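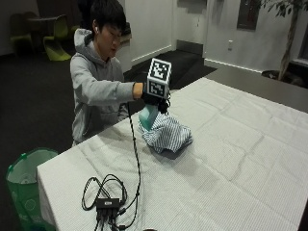
4.2 场地、桌面与物品

本节说明喷擦活动所用的房间、桌子和桌上物品，并给出观察中对各类物品状态的记法。活动的分段规则已在4.1节给出，此处只在涉及物品时提及。

观察在Havanbridge的一间公共活动室内进行。房间铺深色地毯，墙上挂有一块大白板，窗户较大，窗前有一株盆栽的室内树，另一侧有一根较粗的白色柱子。桌子旁边放着白色的方形软凳，桌子远端附近有一只白色圆凳。房间平时由住户共用，观察期间没有清场，其他人可以进出，也可以停留。这一安排与Drindamby项目前期在单间厨房中所作的观察不同。前期观察在进门处贴了告示，要求无关人员绕行，结果住户对“打扫”一事过于郑重，有人提前把桌布洗过，有人把平时不用的清洁用品也摆了出来。改在公共活动室后，这类准备明显减少。

桌子为长桌，上面铺白色桌布。桌布表面有细密的纹理，铺开后仍保留折叠存放时留下的折痕。我们没有要求把折痕熨平。熨平后的桌布在第一次擦拭后很快又起皱，而且褶皱的位置不固定，记录时反而难以描述；保留原有折痕，则可以用折痕作为桌面上的参照线，例如“喷在近端第一道折痕以内”“布停在折痕上”。桌布并不总能盖住整张桌子，远端有时会露出一条桌面。露出的部分在本文中称为“裸露端”，喷擦活动如果越过桌布边缘进入裸露端，单独记录。

桌布与硬质桌面相比，有两点直接影响擦拭。其一，桌布会吸水。液体落在硬质桌面上时成滴或成片，可以被布带走；落在桌布上时有一部分会渗入，留下颜色较深的区域，擦拭者往往要改用按压。其二，桌布会随着布一起移动。力量稍大或布较湿时，桌布被推起一道褶，擦拭者需要用另一只手按住，或者停下来把桌布拉平。这两点在硬质桌面的研究中基本不出现，因此4.1节的动作分类里增加了“按压吸取”“固定桌布”和“拉平桌布”三类。

桌边地面上放一只绿色的桶，内衬白色。桶靠近桌角，坐在桌子近端的人伸手可以够到桶口。桶的用途没有统一规定。住户可以把用过的纸、包装等丢进去，也可以完全不用。我们起初把桶放在桌子远端，后来移到近端桌角，原因是有几位住户在擦拭途中起身走过去丢东西，起身和回坐打断了擦拭，使一次活动被分成几段，而这种中断来自场地布置，与擦拭本身无关。

参与观察的住户为9人，全部来自同一栋楼，年龄和打扫习惯各异。观察共进行113次，每次从住户触碰第一件物品开始，到最后一件物品放定为止。按4.1节的规则切分后，得到3803条动作记录。最后一次观察在12月30日完成，之后的补充访谈安排在次年1月。

4.2.1 瓶

喷擦活动中的液体盛在小号塑料瓶里。观察期间用过的瓶子在外形上不完全一致，有带喷头的，也有带旋盖的；液体均为浅蓝色或蓝色。为了叙述方便，下文统称为“瓶”，只有在喷头或瓶盖的操作与结果有关时才加以区分。

瓶的状态用四项描述：是否在手中、是否直立、瓶口朝向、与布的相对位置。前两项不难判断。瓶口朝向分为朝上、朝向桌面和朝向他处。喷瓶在手中向下倾斜时，瓶口通常朝向桌面，但住户有时只是把瓶子从一处拿到另一处，途中瓶身倾斜，并不打算喷。因此“倾斜”和“喷洒”分开记录，只有看到扳机被扣下或桌布上出现新的液痕时才记为喷洒。单看某一时刻的姿势不足以作出这个判断，记录者需要前后对照。

住户在放下瓶子时有明显的偏好。多数情况下，瓶子放回时直立，位置靠近布。这个距离在同一住户的多次活动中相当稳定，在不同住户之间差别较大。有住户习惯把瓶子放在布的前面，自己这一侧，下一次拿起时不需要越过布；也有住户把瓶子放到布的另一边，给擦拭留出空间，但之后伸手去拿时手臂会越过刚擦过的区域。后一种放法伴随的“重新擦拭”记录更多，可能与袖口或手腕碰到湿处有关，不过我们没有专门测量这一点。

瓶子偶尔会被横放。横放大多发生在活动结束前，住户一手已经拿着布，另一只手匆忙放下瓶子。在铺有桌布的桌上，横放的瓶子滚动距离很短，往往停在褶皱处。硬质桌面上横放的瓶子会滚到边缘，这类情况在本研究中几乎没有出现。

瓶身上的标签也影响放置。有住户会在放下后转动瓶身，使标签朝向自己。访谈时问到这一点，回答是“看着顺手”，也有人表示没有注意到自己有这个动作。这类转动在分类中归入“调整”，不计入喷洒或搬移。

瓶中液体的余量没有控制在固定水平。起初的方案规定每次观察前补满，执行一段时间后放弃。补满的瓶子较重，住户倾向于双手操作，与家中使用半瓶时的习惯不同。放弃补满后，余量随使用逐渐下降，记录者在每次开始前写下“多”“中”“少”三档之一，液体过少、难以喷出时再更换。

4.2.2 布

擦拭用布为条纹布。布的折叠状态对后续动作的影响比预想的大，因此在记录中占了较多篇幅。

我们把布的状态分成四类。第一类为“展开”，布的大部分平铺在桌上。第二类为“折叠”，布有清楚的折边，层与层大致对齐。第三类为“松堆”，布有部分折边，但层次不整齐，整体隆起。第四类为“揉团”，看不出折边，布缩成一堆。条纹在这里很有用。素色布的褶皱在浅色桌布上不容易分辨，条纹布上的条纹一旦折断或转向，就能看出这里有一道折。记录者在培训阶段对素色布的一致程度偏低，改用条纹布后，“松堆”与“揉团”之间的分歧减少，“折叠”与“松堆”之间的分歧仍然存在。

分歧集中在一种情形上：布曾经折好，拿起来用过，再放下时折边还在，但有一角翻出。按折边判断应为“折叠”，按整体外形判断则更接近“松堆”。经过讨论，规则定为以朝上的一面为准。朝上的一面如果能看到一条连续的折边和方向一致的条纹，记为“折叠”；条纹方向出现两处以上的明显变化，记为“松堆”。这条规则并不能反映布的内部层次，但可以稳定执行。

布的状态变化有一定的顺序。活动开始时，布多为“折叠”；第一次擦拭后，大部分变为“松堆”；之后在“松堆”和“揉团”之间来回。从“揉团”回到“折叠”需要专门的整理动作，住户一般要把布提起、抖开，再对折。这一整理动作多见于活动结束时，也见于布的一面已经明显吸湿、住户想换用另一面时。换面的做法有几种。有人把布整个翻过来，有人把布打开后按相反方向再折，还有人只把手从布的一头移到另一头，用没有碰过桌面的部分继续擦。最后一种做法动作很小，初期的记录中经常遗漏，后来在分类中单独列出，称为“移握”。

布的起始状态由住户自己决定。桌上交给住户的布先由记录者折好，但住户在开始前可以随意改动。Gebremedhin Adugna在预备阶段曾建议由记录者在每次开始前把布揉成一团，以减少起始状态带来的差异。试行后发现，住户看到揉成一团的布，会先把它打开折好，再去拿瓶子，等于在活动前面增加了一段整理。对这些住户来说，折好的布表示可以开始，揉成团的布表示有一件事还没有做完。方案因此改回由记录者折好。

4.2.3 桌布上的液痕

液体落在桌布上之后，受湿处的颜色通常比周围深。本文把这样的区域称为“液痕”。液痕的边缘不规则，形状与喷洒次数、喷洒距离和桌布的褶皱都有关系。在有折痕的地方，液痕往往沿折痕延伸，形成一段较直的边；在桌布平整的地方，边缘更零碎。图4为坐在桌边时的桌面情况。

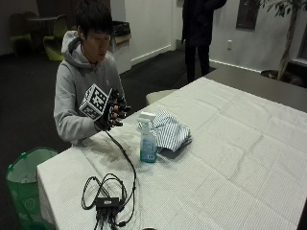
图4 铺白色桌布的桌面。带白色喷头的瓶内为蓝色液体，其后为蓝白条纹布；瓶左侧的桌布上有一片颜色较深、边缘不规则的区域。桌角旁为套有白色袋子的绿色桶。

液痕的记录包括位置、相对大小和是否与其他液痕相连。位置以桌边、折痕和瓶为参照。大小没有用面积表示，只与条纹布折叠后的大小比较，分为“小于布”“与布相当”和“大于布”。起初也尝试过在桌布上描边后量取面积，但液痕在描边过程中继续扩散，两次测量之间差别很大，而且描边本身需要中断活动，因此没有采用。

液痕与擦拭的关系不能简单地理解为“有痕即未擦”。在硬质桌面上，液体被擦去后桌面很快恢复原来的样子；在桌布上，擦过之后颜色较深的区域仍会保留一段时间。住户对此的反应不一。有人在擦过两三下后便认为完成，对仍然可见的深色区域不再理会；有人反复按压，直到颜色变浅；也有人在深色区域上再喷一次，然后重新擦。第三种做法使液痕进一步扩大。在访谈中，采用这种做法的住户解释，湿的范围越大，干了以后越不容易留下一圈印子。这是住户自己的经验，本研究没有检验桌布干后是否留印。

按压与来回擦拭经常交替出现。按压时布多为“折叠”或“松堆”，手掌或手指平放在布上；来回擦拭时布容易变为“揉团”，同时带动桌布。从分段后的记录看，由来回擦拭转为按压，常常出现在桌布被推起一道褶之后。住户先停下，用另一只手拉平桌布，再把布放回原处按压。我们认为桌布的移动起到了提示作用，使住户意识到需要换一种做法。由按压转为来回擦拭则没有明显的前导动作。

有一类情况需要另行说明。液痕有时出现在瓶子旁边，而不在布的下方。这可能来自喷洒时的偏移，也可能来自瓶口滴落，或瓶底沾湿后放下。单凭液痕的位置不能确定来源。记录者只有看到形成过程时才填写来源，没有看到的一律填“来源不明”。在最初的记录表中没有这一选项，记录者倾向于填写“喷洒”，后来增加选项并复查了此前的全部记录，有一部分改为“来源不明”。

4.2.4 身体位置与够取范围

住户可以坐着，也可以站着。桌子较长，坐着时主要活动范围在近端和中部，站着时身体前倾，手臂可以伸到更远的位置。我们没有规定姿势，但要求记录者在姿势改变时作出标记。

坐姿和站姿之间的差别主要表现在三个方面。第一，坐着时视线较低，住户看自己手边的液痕较清楚，看瓶后或布后的桌布则不方便，因此瓶后区域的遗漏多出现在坐姿。第二，站着时力量更容易传到布上，桌布被推起的次数较多。第三，坐着时两只手常常都在桌沿附近，空着的一只手可以随时按住桌布；站着时，另一只手有时撑在桌边，有时垂在身侧，按住桌布前需要先移动。

住户的视线大多跟随正在操作的手。只有在两个时刻视线会离开手：一是放下瓶子之前，住户看一眼要放的位置；二是擦拭结束之前，住户从近端向远端看一遍桌布。第二个时刻在本文中称为“末查”。末查之后可能继续擦，也可能直接收起布。是否有末查在同一住户身上比较稳定，不受房间里有没有其他人影响。

公共活动室里有人走动时，住户偶尔会抬头，但很少因此停下手中的动作。有人与住户说话时情况不同。住户通常把瓶子放下再回答，布则留在手里。我们原先预计布会先被放下，理由是布占着擦拭的手。实际情况可能与瓶子的重量有关，也可能与说话时不便把瓶口对着人有关。这两种解释在访谈中都有住户提到。

4.2.5 放回与收尾

收尾阶段的记录从最后一次擦拭结束算起。这一阶段包括放回瓶子、整理布、拉平桌布和清理地面物品。地面物品指桶以及桌边的袋子等。袋子属于住户自己的物品或活动室原有的物品，内容不作记录。

收尾的顺序以先瓶后布为多。瓶子放定之后，住户用双手整理布。整理的程度有很大差别。有的住户把布折成几层，条纹对齐；有的只把翻出的角压进去；也有人不作整理，布以松堆的状态留在瓶子后面。整理程度与擦拭的仔细程度没有一致的关系。有一位住户擦拭很快，末查也常省略，但每次都把布折得很齐。她在访谈中说，桌子擦得怎么样别人看不出来，布放得乱却一眼就能看到。

拉平桌布是收尾中最容易被省略的一步。桌布在擦拭中移动后，近端边缘可能比原来更低，远端则露出更多桌面。住户坐着时看不到远端，即使看到，也需要起身才能拉回。经过多次活动，桌布会逐渐向近端移动。记录者在两次观察之间把桌布恢复到原位，这一恢复动作不计入住户的动作记录，但恢复前的位置在记录表末尾注明。

桶在收尾阶段的使用不多。布在活动中没有被丢入桶内，瓶子也没有。丢入的主要是纸巾和住户自己带来的包装。有住户把桶往桌下推，使桌边更容易通过，之后又由记录者移回桌角。这种移动记为“移桶”，与喷擦活动分开统计。

Drarnent提供的记录表把“收尾”作为一个整体，只填完成与否。我们在使用时将其拆开，按上述四项分别填写。拆开之后，填写时间略有增加，但能看出收尾不完整时缺的是哪一步。对于桌布这类会移动的表面，只填“完成”意义不大，瓶子和布都放好了，桌布仍可能偏在一边。

4.2.6 记录者之间的核对

每次观察由一名记录者现场填写，另一名记录者事后对照影像独立填写。两份记录的差异在每周的例会上讨论。讨论时不以现场记录为准，也不以事后记录为准，双方各自说明依据，仍不能一致的保留两种判断，并在分析时排除。

差异较多的项目依次为布的状态、液痕大小和瓶口朝向。布的状态已在4.2.2节说明。液痕大小的差异主要来自观看角度。现场记录者坐在桌子一侧，看到的液痕被瓶子和布遮住一部分；从另一侧看，同一液痕的范围更完整。后来规定，被遮住的部分不作推测，在大小一栏后加注“部分可见”。瓶口朝向的差异出现在瓶子被手包住的时候，此时两名记录者都只能看到瓶身，填“不可判断”即可，不再追问。

颜色也引起过讨论。不同时刻、不同角度下，瓶中液体看起来深浅不一，布上的深色条纹有时像蓝色，有时更接近黑色。由于颜色不是本研究的变量，记录表中改用“条纹布”和“瓶”两个名称，不填颜色。晚间窗外较暗，室内灯光下桌布的阴影较白天明显，布堆旁的阴影有时被误认为液痕。区分的办法是看边缘：阴影随布移动，液痕留在原处。只有一个时刻可供判断的，不作区分，填“深色区域”。
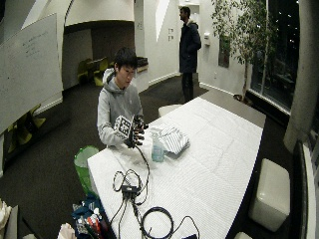 4.3 结果与讨论

4.3.1 瓶与布的相对位置

在铺有桌布的长桌上，瓶与布倾向于成对出现。两者在活动中的距离时近时远，但在停顿和收尾时通常靠在一起，布在瓶后或瓶侧。瓶前的位置一般留给手。这种排列在坐姿下尤其稳定，可以理解为住户在够取范围内安排的一个固定顺序：手边为正在处理的区域，其后为瓶，再后为布。

这一排列也有代价。布在瓶后，取布时手要绕过瓶子。住户绕过的方向与惯用手有关，右手操作者大多从瓶子右侧伸过去。瓶子位于中间时，绕行很短；瓶子偏右时，住户宁可先把瓶子拿起来，用另一只手取布。后一种做法把“取瓶”和“取布”连成一个动作，时间上并不更长，反而使喷洒和擦拭衔接得更紧。我们在Chauke的一处合住公寓作对照观察时也看到了同样的衔接，但那里用的是没有桌布的餐桌，布放在桌沿，衔接更为常见。

如果要为类似活动设计托盘或收纳位置，瓶和布应当放在一起考虑。把两者分别放在桌子两端，看上去整齐，实际使用时很快就会被打乱。预备阶段曾在桌子远端为布画出位置，住户第一次用过之后，布便留在了瓶子旁边，此后没有再回到原来的位置。

4.3.2 折叠状态与擦拭方式

布的折叠状态影响擦拭方式，擦拭方式又反过来改变折叠状态。折好的布有一定厚度，适合按压，住户的手平放在上面。松堆的布接触桌面的部分不均匀，来回移动时先接触的一角被卷到下面，布逐渐缩成一团。揉团的布接触面积最小，但移动起来最省力，住户用它处理小的液痕，也用它沿着折痕擦。

从住户的角度看，揉团并不一定意味着操作粗糙。有几位住户在处理折痕处的液体时有意把布捏紧，用突出的一角沿折痕推过去。这一动作在初期被归入一般的来回擦拭，复查时才分出来。折痕处的液体如果用平放的布去按，布会架在折痕两侧，中间吸不到。住户对此大多有经验，不经提示就会换用一角。

这说明对布的描述不宜只用“整齐”或“杂乱”。同样看起来杂乱的一堆布，可能刚刚放下，也可能正准备以某种方式拿起。单看一个时刻，无法知道它处在哪一步。以往在评估家务完成情况时，常把布是否折好作为收尾质量的指标，本研究的记录不支持这种做法。

4.3.3 桌布作为表面

研究擦拭活动时，多数做法选择硬质、平整的表面，桌布被看作干扰因素而撤去。在Havanbridge的住户中，常年铺桌布的家庭占多数，撤去桌布反而不符合他们平时的情形。有住户表示，桌布铺着就是为了不必擦桌子，真正需要处理的是桌布上的一小片，处理完等到换洗时再说。这样一来，“擦干净”的标准低于硬质桌面，而“不要弄湿太多”的要求高于硬质桌面。

两种标准在动作上都有体现。喷洒前，有住户先把瓶子靠近桌布，使喷出的范围较小；也有人把液体喷在布上，再用布去擦，桌布上几乎不出现新的液痕。后者在硬质桌面的观察中也有，但住户给出的理由不同。硬质桌面上是为了避免液体流到桌边，桌布上是为了避免浸透到下面的桌子。没有住户在擦拭后掀开桌布查看下面，尽管有几位提到了浸透的担心。

桌布的折痕在本研究中充当了参照线，这一点起初只是为了记录方便。分析时发现，住户自己也在使用折痕。他们擦拭时往往以折痕为界，一格擦完再到下一格，末查时视线也沿折痕移动。折痕较深的桌布上，擦拭范围更接近规则的方形；折痕较浅时，范围更接近以手肘为中心的弧形。今后如果要比较不同表面，建议把折痕的深浅一并记录。

4.3.4 房间的影响

公共活动室不同于家中的餐厅。桌边的软凳和圆凳可以随意移动，住户每次坐的位置略有出入，够取范围也随之变化。白板上有时留有其他活动的字迹，窗前的树在不同时间也被人挪动过。这些变化没有加以控制。我们认为对于桌面上的动作来说，真正有影响的是座位与桌角的距离以及桶的位置，其余陈设的影响较小。

座位离桌角近时，住户更常使用桶，也更常侧过身来擦近端；座位向远端移动后，近端桌角处的擦拭减少，桌布移动的方向也由向近端变为向住户自己一侧。由于座位没有固定，无法把这一变化与个人习惯完全分开。后续观察计划在活动室地毯上标出凳子的位置，但仍允许住户在开始后自行挪动。

4.3.5 局限

参与者来自同一栋楼，对彼此的打扫方式有所了解，可能互相影响。观察只涉及小范围的喷擦，没有包括饭后收拾碗盘、换桌布或清洗抹布等前后环节，布在两次观察之间如何晾放也没有记录。液体只用了一类，较黏或有颜色残留的污渍可能引出不同的做法。液痕大小采用相对比较，适合区分等级，不适合推算用量。

此外，条纹布的选用提高了折叠状态的可辨认程度，却也可能影响住户的整理方式。有住户折布时会停下来对齐条纹，这一动作在素色布上不会出现。补充访谈中已就此提问，整理后的结果与换用素色布的对照观察将一并另文报告。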